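Speaker notes, Brorkari meeting, Fri 17 January

Slide 1. Say hello, say thanks to the Stellach group. Speak slowly!

Slide 2. Our question: when a person teaches a robot a kitchen task, is it better to move the arm by hand, or to drive it by remote control? We tried both. 24 people took part, and together they gave us 181 demonstrations.

Slides 3 and 4. Let the people look first. Mention the corn in the basket and the mugs on the stand, then go to the next slide and point at the gripper. 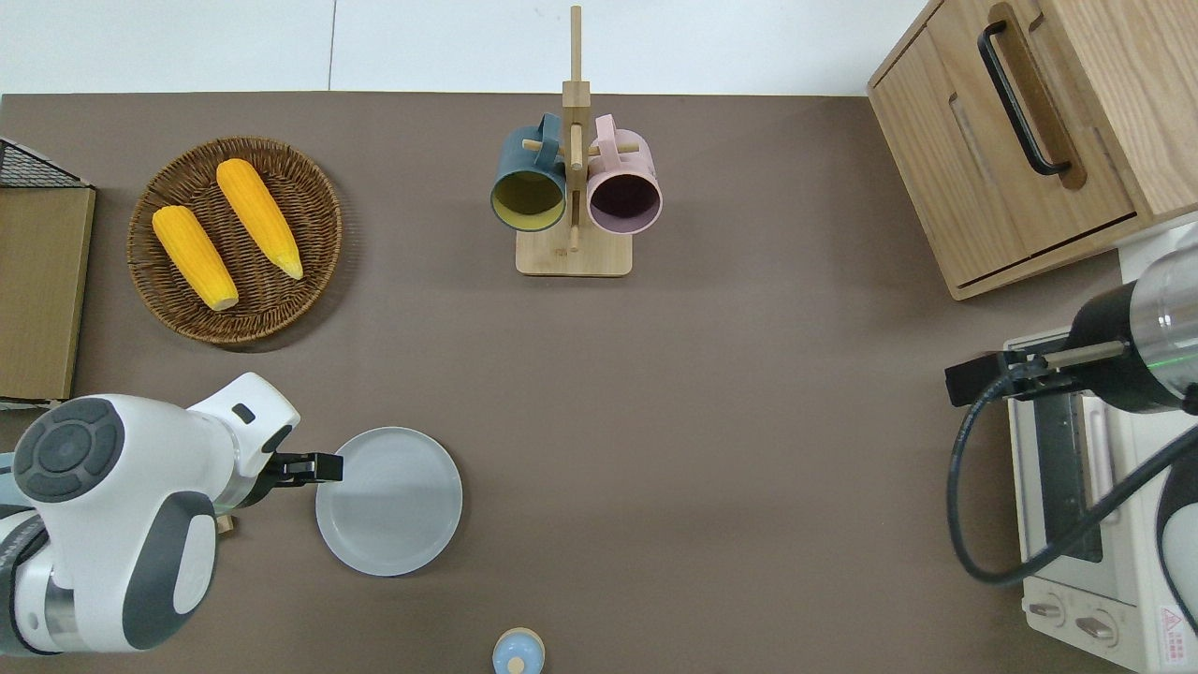
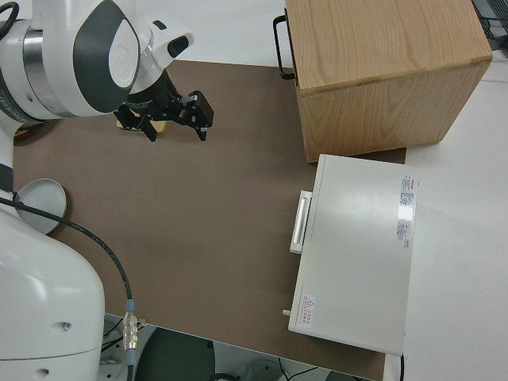 Slide 5. By hand, the person feels the weight of the arm and learns quickly. But the hands of the person come into the camera view, and later the policy does not have these hands. With remote control this problem is gone, but the beginners are slow. Of the 181 demonstrations, 87 were by hand.

Slide 6. Nine demonstrations we had to throw away. Explain that all of them were from the first day, before we changed the Plirken settings.

If somebody asks about force feedback: we did not test it, it is planned for July.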